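Sutodard 学院 学生科技实践项目结题报告

项目名称:面向衣物折叠的双手穿戴式示教装置搭建与试用
项目代号:Cuautle
实施地点:Loltum 共享工坊
报告类型:结题报告(公开版)
执笔:Cuautle 项目组

摘要

衣物折叠是家庭服务机器人研究中较难的一类操作任务。织物形状随接触不断改变,固定轨迹难以复现,现有做法多依赖人工示教数据。本项目在 Loltum 共享工坊内自行搭建了一套双手穿戴式示教装置,由左右两只外骨骼式手套、手部相机、头部相机、标志板定位部分及铝型材台架组成,并编写了配套的记录与检查程序 Skovano。项目组以折叠小件衣物为任务,采集示范 100 组,经检查剔除 11 组,其余整理入库。项目材料经费为 2000 元,未超支。本报告说明装置的设计依据、搭建过程、采集规程、试用中发现的问题及处理办法,并对未完成的内容作出交代。

关键词:示教;可穿戴装置;柔性物体操作;衣物折叠;共享工坊

一、项目背景与任务来源

本项目来自 Sutodard 学院学生科技实践计划。立项时拟定的题目是“家用折衣机械臂”,计划直接购置桌面机械臂并编写折叠程序。开题评议认为,该方案中机械臂采购费用占比过高,学生可完成的工作集中在调用现成接口上,建议缩小范围。项目组接受评议意见,将目标调整为示教装置的搭建,即先解决“如何把人手折叠衣物的过程可靠地记录下来”这一问题,机械臂执行部分留待后续项目承担。

题目调整之后,工作重心随之改变。机械臂项目关心末端能否到达指定位置,示教装置则更关心操作者是否愿意按平常习惯动作。装置过重、指端过滑、线缆牵拉,都会使操作者下意识地改变手法,记录下来的数据即使在数值上完整,也与真实折叠动作有差别。项目组在各阶段的取舍大多围绕这一点进行。

任务书列明的考核内容如下:
其一,完成双手装置的搭建,并能在同一时间轴上记录两手位姿、夹指开合及多路影像;
其二,形成可供他人照做的采集规程;
其三,提交经过检查的示范数据及其说明;
其四,材料经费控制在核定额度之内。

任务书未要求训练控制模型。项目组在中期时曾讨论是否增加该项内容,考虑到数据检查尚未完成,决定维持原任务书不变。

二、总体方案

(一)方案比较

前期共比较过三种示教方式。

第一种为主从遥操作,操作者控制主手,由从动机械臂完成折叠。这种方式得到的数据与机器人本体最为一致,但需要至少一套双臂设备,经费不允许。此外,操作者隔着机械臂操作织物时缺少手上的触感,捏取布边往往要反复尝试。

第二种为裸手动作捕捉,仅用相机记录手部姿态。成本最低,操作者动作也最自然。问题在于人手与两指夹爪差别很大,裸手折叠时常用掌心抚平、用小指压边,这些动作难以映射到夹爪上。

第三种为穿戴式装置,操作者手上佩戴带夹指的机构,用夹指代替手指直接接触衣物。操作者能感受到布料传来的阻力,所用的接触方式又与夹爪相近。项目组最终采用第三种。

(二)系统组成

系统分为四个部分。

台架部分:一张工作台,两侧以铝型材加固,台面上放置白色操作板。
手部部分:左右手套各一只,含连杆、夹指、手背标志板及手部相机。
外部观测部分:头部相机,以及工作台周围支架上的观测设备。
记录部分:一台由工坊提供的台式计算机,运行 Skovano 程序。

四个部分可以分别拆装。共享工坊的场地按时段使用,装置不能长期占位,因此每次采集结束后手套与支架收入储物柜,工作台留在原处。这一使用条件影响了不少设计细节,后文将分别说明。

三、台架搭建

(一)型材框架

工作台原为工坊闲置设备,台面为灰绿色,两侧边沿受力后略有晃动。项目组在左右两侧加装型材,使台架刚度满足固定支架和线夹的需要。型材由工坊余料中挑选,长度不一,截断后端面用锉刀修平,再加端盖。

安装时首先遇到的是框架扭斜。四角螺栓逐一拧紧之后,框架对角尺寸不等,操作板放上去一角悬空。返工时改为先将全部螺栓带上而不拧紧,用直角尺校正后再按对角次序逐步紧固,问题得到解决。这一次序已写入搭建说明。

(二)操作板

操作板选用白色,表面平整无花纹。选白色主要考虑衣物与背景的区分。早期试验曾直接在灰绿色台面上折叠深色衣物,布边与台面在影像中难以分辨,后期检查人员无法确定夹指是否捏住了布料。更换为白色板之后,多数试样的轮廓清晰可辨。

白色板的缺点是容易产生反光,并且手部装置在板上投下的阴影较为明显。项目组试过在板上铺一层哑光垫布,反光有所减轻,但垫布会随衣物移动并起皱,等于在任务中增加了一层织物,最终放弃。后续处理办法是调整照明角度,同时在曝光设置上取固定值,避免相机因手部进入视野而自动改变亮度。

操作板下方另垫有木板,用于调平。木板比白色板略宽,远端露出一段,便于搬动时着手。

(三)场地环境

采集区位于工坊内侧,地面铺有地毯,周围可以拉上深色帘布。帘布对稳定光照帮助较大。白天拉开帘布采集时,窗外光线随云层变化,同一组示范的前后段亮度不一致;拉上帘布后,该现象基本消失。采集规程因此规定,开始记录前须先关闭帘布,再打开工作照明,顺序不得颠倒,以便操作人员确认照明确已接通。

四、手部装置

(一)结构

手套采用外骨骼形式,固定于手背与腕部,操作者手指经连杆带动前端夹指。连杆分段设置,各段之间留有转动间隙,使夹指在张开与闭合过程中保持相近的姿态。

第一版连杆较长,夹指伸出指尖较多,操作者反映“像拿着一双长筷子”,捏取薄布时抖动明显。第二版缩短了连杆并降低夹指安装高度,抖动减轻,但连杆与操作者指节发生干涉,戴用一段时间后指背有压痕。第三版在第二版基础上改变了连杆弯折位置,并在绑带内侧加衬软垫,作为定型版本使用至项目结束。

绑带的位置也经过调整。最初只在掌部固定,手腕转动时整个机构滑向一侧。增加腕部绑带后滑动得到控制,代价是穿戴步骤增多,单人无法自行戴好第二只手套,需要另一人协助。

(二)夹指

夹指外形为略带收窄的厚块,前端平齐。项目组认为,折叠任务中夹指承担两种动作:一是捏取布边并提起,二是以指端压住布面向外推平。前者要求指端较薄,以便插入布层之下;后者要求指端有一定宽度,避免在布面上留下折痕。两者不能兼得,现有形状是折中的结果。

试验中曾采用更薄的指端,捏取单层布时成功率有所提高,但压平时布面容易被指端顶起,形成新的褶皱。考虑到折叠过程中压平动作多于单层捏取,项目组保留了较厚的形状,同时在规程中允许操作者用一侧夹指压住布料、另一侧夹指从布边外侧推拢后再捏取。

夹指使用后表面会附着布屑和灰尘,规程规定每批采集前用软布擦拭一次。擦拭时不得使用酒精,以免影响指端表面的摩擦状况。左侧夹指上的小孔在清洁时也应一并检查,防止积灰。

(三)手部相机

手部相机朝向夹指前方,用于记录接触发生前后的近处情况。相机朝向经过多次调整。角度过低时,夹指占去大部分视野,看不到将要接触的布边;角度过高时,能看到较远处的衣物,却看不到指端。最终取两侧夹指均从视野下部伸入、中间留出台面的角度,操作者接近衣物时,布边先出现在视野上部,再逐渐移到两指之间。
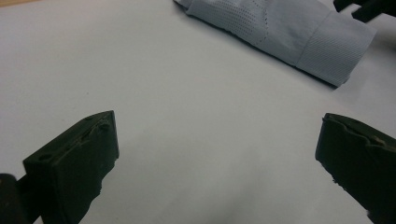
这一角度带来的另一项要求,是夹指相对相机的位置必须保持稳定。若绑带松动或连杆螺丝退出,夹指在画面中的位置会偏移,同一开合量对应的外观随之不同。项目组在 Skovano 中加入了一项开机核对:程序显示预先保存的参考轮廓,操作者将夹指张开至限位,观察指端是否与轮廓重合。偏差超出允许范围时,须重新紧固后方可开始采集。

核对步骤起初由程序自动完成,以图像匹配结果判断是否合格。试用中发现,夹指颜色较深,细节对比不强,照明稍有变化便会误判。改为人工观察之后,所需时间略有增加,判断则较为可靠。自动核对的代码仍保留在程序中,默认关闭。

(四)布料近景中的纹理问题

手部相机距离布面较近,织物的孔眼、细纹和接缝在影像中表现得比较清楚。这对判断布边有利,但也带来干扰。某些带细密条纹的布料在移动时会出现摩尔纹,接缝与折边有时难以区分。项目组为此在试样登记表中增加了“表面特征”一栏,登记内容包括有无孔眼、条纹、明线、印花,供后续使用数据者参考。

浅色衣物在白色板上的轮廓弱于深色衣物。浅蓝色试样主要依靠布边下方的阴影与台面区分,照明过于均匀时阴影变淡,轮廓反而不易辨认。照明布置最终保留了一定的方向性,没有追求完全无影。

五、定位与标志板

左右手套的手背部位各装一块白色三角形标志板,板上有深色小圆点,用于在外部影像中确定手套位姿。标志板略高于连杆机构,操作者低头俯视时,板面大体朝上。

选择三角形外形的原因在于识别朝向。早期采用方形板,当操作者手腕转动较大时,程序有时把板的朝向判断错一个象限,位姿曲线出现突然翻转。改用三角形并调整圆点布置之后,翻转次数明显减少,但未完全消除。左右两板外形相近,程序依靠手套在画面中的位置及前一时刻的结果区分左右。两手交叉时可能发生混淆,采集规程因此要求操作者避免双臂交叉,需要换侧时先将两手分开再移动。

标志板的安装曾多次返工。第一次安装采用双面胶,穿戴时标志板常被衣袖勾住而移位。第二次改为螺钉固定,板面与手背平行,俯视时板面又常被操作者前臂或另一只手遮挡。第三次增加了倾斜支座,使手部处于常用折叠姿态时板面仍朝向上方。由于左右手常用姿态不完全对称,两侧支座角度分别确定。

操作者须穿着深色长袖上衣,袖口收紧。此项规定一方面减少白色标志板与衣袖之间的混淆,另一方面避免宽松袖口遮盖板面。

定位精度的检验采用往复对位法。操作者将指端依次对准操作板上的临时标记点,离开后再次对准,比较程序给出的两次位置。检验结束后临时标记全部揭除,不留在采集用的板面上。检验结果表明,在操作板中部,重复对位的结果较为一致;靠近板面远端时误差增大,原因与观测距离和遮挡有关。项目组据此将衣物的初始摆放区域限定在板面中部,并在规程中写明。

六、线缆与供电

手套通过线缆与记录计算机连接。方案阶段曾考虑无线传输,但电池会增加手部重量,影像传输的稳定性也没有把握,遂采用有线方式。

有线方式的问题集中在牵拉。线缆若由手套前部引出,会落在操作板上并拖动衣物;由腕部后方引出,则操作者抬手时感到明显重量。最终两只手套的线缆分别向外侧引出,经台面边沿下垂至地面,中间留有余量,使双手能够到达板面各处。余量过少会限制动作,过多则会在台面上盘绕。规程要求采集前由协助人员检查线缆走向,多余部分盘放于操作板以外。

地面线缆数量较多,包括手套、相机、照明及计算机供电各路。项目中期曾发生一次因绊线导致的断连,未造成人员受伤,该组数据作废。事后采取的措施有:主要线缆沿固定走向敷设;插接处以标签注明用途;协助人员的站位移至线缆较少的一侧。受场地限制,地面线缆未能全部收入线槽,这一项仍列为遗留问题。

供电由工坊插座经带开关的接线板引出。每次结束后关闭总开关并拔下插头。多人共用场地,若只关闭设备而不切断总电源,其他使用者可能误触。

七、记录程序 Skovano

Skovano 由项目组自行编写,承担设备连接、时间同步、影像与位姿记录、片段检查等工作。程序界面分为“准备”“记录”“检查”三页,操作者戴上手套后不便使用键盘和鼠标,记录页的开始与结束由协助人员操作。

时间同步是程序中耗时较多的部分。各路相机启动时间不同,帧间隔也存在差异,若仅按文件起点对齐,夹指闭合在手部影像和头部影像中会先后出现。项目组采用统一时间戳,并在每批采集开始时要求操作者做一次同步动作:两侧夹指同时张开,再同时闭合。检查人员对照各路影像确认闭合时刻一致后,该批采集方可继续。

数据写入方式也作过修改。最初每组示范结束后统一写盘,一旦程序中断,整组内容丢失。修改后改为边记录边写入临时文件,结束时再作整理。中断后的残留文件不会自动并入数据集,须经人工确认。

程序的另一项功能是备注。协助人员可在记录过程中按键标记“线缆牵拉”“标志遮挡”“误捏”“中止”等情况,检查阶段据此快速定位。该功能原本不在计划内,加入后检查效率提高较多,是试用人员评价较好的一项改动。

八、折叠任务与采集规程

(一)试样

试样以小件衣物为主,由项目组成员提供的旧衣和工坊捐赠箱内的衣物构成,使用前清洗晾干。选择小件是为了使衣物展开后仍处于操作板范围之内,并避免布料垂落到板外后因自重滑动。带有金属拉链、硬质装饰的衣物不予采用,防止划伤夹指与板面。

(二)起始状态

起始状态分为平铺与半折两类。平铺类由协助人员将衣物展开,大致抚平;半折类则先完成一次对折,由操作者继续完成其余步骤。设置半折类的理由在于,平铺后的第一次对折动作幅度大、耗时长,若全部示范均从平铺开始,后段的压边和收尾动作在数据中所占比例偏低。

(三)操作步骤

采集规程规定的步骤如下。

1. 协助人员确认帘布、照明、供电状态,擦拭操作板与夹指。
2. 操作者佩戴手套,协助人员收紧绑带并检查标志板。
3. 完成夹指轮廓核对与同步动作。
4. 协助人员放置试样,退出相机视野。
5. 操作者两手置于试样两侧上方,静止片刻后开始折叠。
6. 折叠完成后,两手退回试样两侧,再次静止,由协助人员结束记录。
7. 填写登记表,更换试样。

第五步和第六步中的静止要求是后来补充的。早期示范中,操作者往往在记录刚开始时已经接触衣物,片段首尾难以切分。补充静止要求之后,检查人员可以明确判断动作的起止。

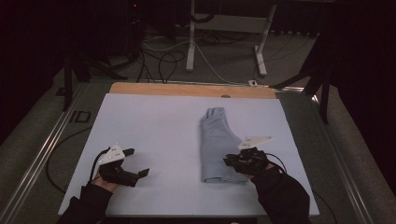 (四)批次安排

采集按批进行,每批 20 组,批与批之间安排休息。连续佩戴手套容易造成腕部疲劳,疲劳后的动作趋于急促,捏取前的对准时间缩短,误捏增多。最初拟定的批次规模大于现值,试采之后予以下调。操作者如感到不适,可随时示意中止,中止组不计入操作者的完成情况。

为减小个人习惯的影响,操作者轮流担任,同一试样也由不同操作者折叠。各人手法确有区别。有的习惯以左侧夹指固定、右侧夹指牵引,有的习惯两侧同时提起再翻折。规程未统一手法,仅规定最终形状,项目组认为手法的差异本身应当保留在数据中。

九、结果

(一)采集情况

项目共采集示范 100 组,全部经过检查。检查内容包括影像是否完整、位姿曲线有无翻转或长时间中断、折叠结果是否达到规定形状、是否出现协助人员介入。检查由未参加该组采集的成员进行,结论有疑问时由另一成员复核。

经检查剔除 11 组。剔除原因以标志板长时间遮挡居多,其次为线缆牵拉导致试样移位,另有断连作废的一组。折叠过程中出现误捏但随后自行纠正的片段没有剔除,在说明文件中另作标记。此类片段含有从失误中恢复的动作,对后续使用可能有价值。

(二)装置状态

定型版手套在采集期间未发生结构损坏。左侧手套的一处连杆螺丝多次松动,涂抹螺纹胶后好转。腕部绑带的搭扣磨损较快,更换过一次。标志板表面有轻微划痕,未影响识别。

台架在整个采集过程中保持稳定,操作板未发现可见变形。周围支架曾因地毯松软而出现缓慢倾斜,表现为前后批次之间外部影像的取景略有差别。加装底板可以解决,但底板会占用通道,项目组改为在每批开始前复核支架位置。

(三)操作者反馈

操作者普遍认为,经过短时间练习后能够完成规定的折叠,动作慢于徒手。最困难的步骤是从两层重叠的布料中只捏起上层。徒手操作时可用指腹搓开布层,夹指不具备这一能力,操作者多采用从折边处挑起的办法。推平动作则较易掌握。

对于穿戴感受,意见集中于腕部重量和散热。软垫在夏季使用时容易闷热,有操作者建议改用透气材料。该建议合理,因临近结题未及实施。

十、经费使用

核定材料经费 2000 元,用于手部结构件、紧固件、线缆、绑带、标志板材料及耗材。型材余料、工作台、计算机、支架与帘布由 Loltum 共享工坊提供,不计入本项目支出。试样衣物未发生费用。

支出中偏离预算较多的是线缆一项。立项时低估了所需长度,且第一次购买的线缆外皮较硬,弯折后不易复原,只能改作固定敷设使用,手套一侧另行购置柔软线缆。超出部分由原列标志板材料费用中调剂,调剂已按学院规定备案。各项票据已随纸质报告提交。

十一、安全与场地管理

项目实施前,全体成员完成工坊安全培训。型材切割与钻孔在工坊指定区域进行,佩戴护目镜,不得戴线手套操作旋转设备。电气部分仅涉及低压设备与成品电源,未自行改装市电线路。

采集过程中的主要风险为绊倒与夹伤。绊倒风险的处理已在第六章说明。夹伤方面,夹指闭合力来自操作者自身,力量有限,但连杆转动处存在夹持皮肤的可能,佩戴时由协助人员确认手指位置后再收紧绑带。出现压痕或麻木感时应立即摘下。

影像记录涉及周围环境,采集时段内在工坊入口处放置提示牌,告知正在录像。帘布关闭后,采集区以外的人员一般不会进入画面。检查时如发现无关人员入镜,相应片段不对外提供。

十二、存在的问题

第一,近处接触状态缺少直接测量。现有装置能够记录夹指开合与影像,但没有力或触觉传感器。夹指合拢时是否捏住布料、捏住几层,只能从影像推断,在双层布料上判断尤为困难。

第二,两手遮挡尚未妥善解决。折叠收尾时两手靠近,标志板互相遮挡,手套也会遮住部分衣物。增加观测方向可以改善,但受支架数量和通道宽度限制未能实施。

第三,试样种类偏少。现有试样以浅色、薄料为主,厚重衣物和弹性较大的面料涉及不多。由此得到的经验不宜直接推广到其他衣物。

第四,装置与目标机器人之间的对应关系未经验证。夹指外形参照两指夹爪设计,但手套保留了人手的自由度,部分示范动作在机械臂上可能无法实现。该问题须待后续项目接入机械臂后检验。

第五,穿戴需要他人协助,限制了单人在家中使用的可能。立项时曾设想将装置带回宿舍或家中采集,实际未能做到。台架和外部观测设备的搬运也较为不便。

十三、后续工作建议

建议后续项目优先改进腕部固定方式,采用可单手收紧的结构,并更换透气衬垫。此项改动不影响其余部分,可以单独进行。

建议在夹指内侧预留传感器安装位置。现有夹指外形基本确定,但内部走线空间不足,若直接加装,线缆会从指端外侧绕行,影响压平动作。重新设计时应先确定走线,再确定外形。

建议将定位部分与记录部分的接口分开。目前二者写在同一模块内,更换定位方式须改动记录代码。Skovano 的代码注释尚不完整,接手者应先阅读“准备”页相关部分,该处注释较全。

数据使用方面,建议接手者先查看登记表与备注,再决定取用范围。半折类与平铺类的片段长度差别较大,混合使用时应注意比例。带有误捏标记的片段是否采用,由使用者根据研究目的确定。

十四、成果清单与移交

移交内容包括:左右手套定型版一套及备用绑带;倾斜支座与标志板;白色操作板及垫板;Skovano 程序代码与安装说明;示范数据及登记表;采集规程;搭建说明。第一版、第二版连杆保留实物,存放于工坊储物柜下层,贴有版本标签,可供比较,不宜再用于采集。

手套存放时夹指应处于张开状态,绑带不得扣紧。线缆按自然弯曲方向盘放,不要缠绕在手套本体上。标志板之间以软布隔开。

纸质登记表中有部分早期批次使用旧版表格,缺少“表面特征”一栏,已根据影像补填,补填内容以铅笔书写。电子版以补填后的内容为准。

致谢

项目实施期间,Loltum 共享工坊提供了场地、工具及部分设备,并在场地时段紧张时给予协调。Sutodard 学院学生科技实践计划提供了经费支持和中期评议意见。提供旧衣试样的同学及参加试用的操作者为本项目付出了时间,在此一并致谢。

附:采集前检查表(张贴于储物柜门内侧)

帘布关闭,照明开启。
接线板总开关接通,插接处无松动。
操作板四角着实,板面清洁,无临时标记残留。
夹指擦净,连杆螺丝紧固。
标志板无移位,衣袖未遮盖。
线缆走向正确,余量置于操作板以外。
轮廓核对与同步动作完成。
磁盘剩余空间充足。
登记表为新版,试样编号已填写。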